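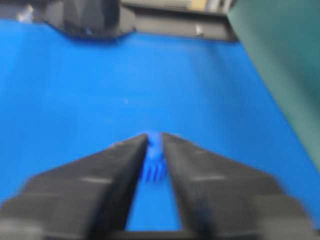

Jitum: everyday color words

Jitum is a small word list that pairs the color names people really use with the names found on paint cards, yarn labels and old mail-order catalogs. It was started by Siiri Toivonen and is now looked after by Siiri and Nazanin Jalali. We love this stuff, and we hope you will too!

What's in it

The main file, words.csv, has 800 rows, one per color phrase. Each row has the phrase, a plain base color (blue, green, brown and so on), any modifiers ("dusty", "deep", "off"), and the source it came from. A second file, pairs.csv, lists phrases that our readers swapped freely for one another. "Oatmeal" and "porridge" are in there, and so is the wonderful "wet slate" and "school roof".

Sources

Brollell yarn labels
Räsänen paint cards, interior range only
Written answers from 28 readers, who got the phrases in random order and could use as many words as they liked

Labeling

Every phrase was read by 2 people. If they disagreed on the base color we kept both answers in the columns base_a and base_b, and we never averaged or picked a winner. The disagreements are the best part of the whole list, so please don't drop those rows when you clean it up.

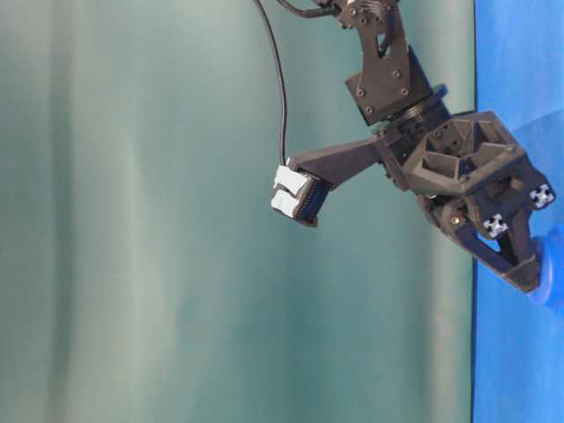

Blue and green cause most of the arguments, and the modifiers matter more than we expected when we started. "Bright" nearly always pulls a phrase toward blue, while "muted" and "soft" leave people stuck in between. Put a saturated blue next to a curtain like the teal-green one hanging in folds here and the blue gets one word from everybody, but the curtain could be sea green, dull teal, spruce, even "hospital" (a real answer, and we kept it). If you only have time for one corner of the list, filter on the modifier "muted" and read straight down.

Known gaps

Purples are thin. Metallic names are missing except for 70 rows added in September from a Cundireo button catalog, and those have no reader answers yet. All phrases are in English, with spelling left as printed, so you'll meet both "gray" and "grey".

Changes

2020-07-06: split base into base_a and base_b, fixed stray spaces in the modifier column

Corrections and new phrases are very welcome. Send the phrase and where you saw it, and Nazanin will add it to the queue.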